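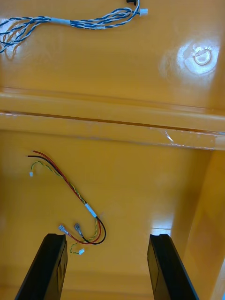
*Blue-and-white twisted wires, with a short pale band holding the strands together.*

**From the model railway room: the rewiring of Orwood**

Dear members and friends,

Many of you have asked when the Orwood layout will run again. I can now give you a better answer than in the last newsletter, when I wrote only "soon" and Lionel Poulain corrected me in front of everybody at tea.

For the newer members, a few words of history. Orwood was started by the club when it was still meeting above the bakery, and it has moved two times since then. Each time, the people who moved it added wires and did not remove the old ones. In May we opened the underside of the station board and found three generations of cable on top of each other, most of it in the same brown color. One wire went the full length of the board and was connected to nothing at either end. Máté Csonka has kept it and says it is his by right of discovery.

We decided to take everything out and to begin again. The work has three stages, and the first one is finished.

**Track power.** The layout is now divided into 8 sections, and each section has its own feed from the main board. If there is a short circuit at the goods yard, the trains on the main line will continue. In the old days one dropped screwdriver stopped the whole county. Binta Olatunji soldered nearly all of the droppers under the track, lying on her back on a camping mattress, and she has asked me to write that the mattress is available for other people who want this experience.

**Points and signals.** This is where we are now. All the point motors on the station board have been tested on the bench, and two of them were tired and have been replaced. The signals are more difficult. They were built by different hands in different years, and some want a different voltage from their neighbors. Adebayo Aliyu is writing down each one in the blue notebook, which lives in the drawer below the control panel. Please do not take the notebook home. If you change a connection, even a small one, write it in the notebook with your initials before you leave the room.

**Lights in the buildings.** We will do this last. The Hillell brewery and the row of shops on Brarley Street already have their small lamps inside, but the roofs are glued and somebody must open them gently. I would prefer that we wait for Yetunde Haruna, who made the shops and knows where the glue is.

A word about color, as we had a long discussion and I do not want to have it again. Red and black are for track power only. Green is for point motors. Yellow is for signals. White is for building lights. I know that this is not the system some of you use at home — I also use another one — but a bad system that everybody follows is easier to repair than a good one that three people follow. The list is taped inside the door of the cupboard.

We have spent 306 dollars until now, and the largest part of this was terminal blocks and the new transformer. There remain 58 dollars in the layout fund. If you have spare connectors or heat-shrink in small sizes at home, we will receive them with thanks. We do not need more brown wire.

The work evenings continue as before, starting at seven. You do not need to know how to solder. There is track to clean, and the embankment behind the Akande viaduct has lost a good part of its grass in the last move. Two of the trees are also standing at an angle which I do not believe is natural.

The first train will be the green railcar, number 504, as it was the last one to run before we switched off. Lionel has already oiled it. He would like to drive it himself, and after so many evenings under the board with a lamp in his teeth, I think we should let him.

Please bring your own mug.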